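Ticket 1378
Queue: Manipulation Research Support
Project: Rulero (spoon and mug task)
Site: Conddale laboratory, workspace 2
Opened by: Rodel Buenaventura
Assigned to: Gergely Szénási
Priority: Normal
Status: Resolved, pending publication of revised results table

Summary
The success rate reported by the automatic scorer for the spoon placement task does not agree with the rate obtained by manual review of the same recordings. The requester asks that the cause be identified before the August report is released.

Initial report (R. Buenaventura)
The current evaluation compares two policies, Plavik and Samuel, on the stirring task. The policy is required to lift the spoon from its rest, stir the coffee in the mug, and return the spoon to the rest. The set contains 600 trials, divided equally between the two policies. The scorer compares the final still from the fixed camera with the reference still for the layout and marks the trial as passed if the spoon lies across both blocks.

On manual review, a number of trials marked as failed show the spoon correctly placed. The disagreement is much more frequent for Samuel than for Plavik. If the scorer is at fault, the ranking of the two policies in the draft report cannot be relied upon.

Environment
Scorer build 2159
Fixed camera, position unchanged since the layout was approved
Tabletop: pale gray, matte
Spoon rest: two wooden blocks, set apart and roughly parallel
Mug: dark slate gray, white inside the rim

Entry 1 (G. Szénási)
Reproduced. The scorer was run again on the complete set with no changes to settings. The output was identical to the original output, so a random element in the scoring can be ruled out. The requester is asked to supply the manual labels in the standard format.

Entry 2 (R. Buenaventura)
Manual labels supplied. Each trial was labeled by two reviewers who did not know which policy had produced it. Cases in which the reviewers differed were settled by discussion and are marked in the notes column.

Entry 3 (G. Szénási)
Camera position was checked first. The far edge of the table was compared between the reference still and stills taken from the beginning, middle, and end of the set. No displacement was found. The slight slant of that edge is present in the reference as well and does not indicate that the camera has moved.

Block position was checked next. The blocks are not fixed to the table, and a policy that presses down on return could in principle shift them. Small shifts were found in both halves of the set, but they fall within the tolerance the scorer already allows.

Entry 4 (G. Szénási)
The intermediate masks were exported for the disputed trials. In nearly all of them the metal bowl and neck of the spoon are found correctly, while the handle is missing or broken into pieces. The handle is a pale white-blue and the tabletop is a pale gray. Under soft, cool lighting the difference between the two is small. When the handle is not found, the scorer concludes that the spoon touches the rear block only, and the trial is marked as failed.

Entry 5 (R. Buenaventura)
The finding is accepted, but it does not explain why Samuel is affected more than Plavik. Both policies use the same spoon and the same table. Please advise.

Entry 6 (G. Szénási)
The difference lies in how the two policies finish the placement. Plavik tends to set the spoon down with most of the handle over the front block, where the wood provides a strong contrast. Samuel tends to leave more of the handle projecting past the front block, so that a larger part of it is seen against the tabletop. Both placements are correct under the task definition. The scorer therefore penalized a habit of one policy that has no bearing on success.

A second contributing factor was found in the order of the trials. The Samuel trials were recorded in a single block late in the afternoon, when the room is dimmer. The Plavik trials were recorded in the morning. The protocol calls for alternating order, and this was not followed.

Entry 7 (G. Szénási)
Two changes were made. The scorer now estimates the full line of the spoon from the bowl and neck and uses the handle mask only as a supporting check. In addition, the lower limit for handle contrast is taken from the reference still for each layout and is no longer a fixed value. The changes were merged on Tuesday as build 2432.

Small specks on the tabletop were also tested as a possible source of error. They are removed by the existing size filter and required no change.

Entry 8 (R. Buenaventura)
The set was scored again with the new build. The scorer and the manual labels now agree on all trials except those that the two reviewers had themselves disputed. The advantage previously reported for Plavik is no longer present in this set. The draft statement that Plavik outperforms Samuel on return placement has been withdrawn.

Resolution
Cause: loss of the spoon handle in the segmentation mask, made worse by unbalanced recording order.
Corrective action: scorer updated; recording order to be enforced by the trial scheduler — manual override has been disabled.
Remaining action: a new set with alternating order is to be collected before any comparison of the two policies is published. The existing set may be cited for scorer validation only.

Reference still, start layout:
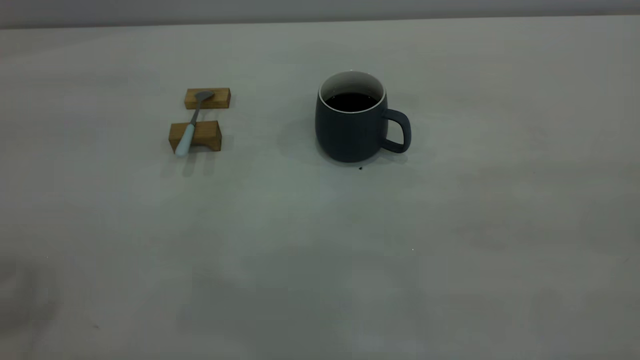
Does the revised scorer need to be calibrated again when a different spoon is used?
A new reference still and a short set of manually labeled trials are required for each spoon, as the line estimate depends on the shape of the bowl and neck. The block tolerance may be kept as it is.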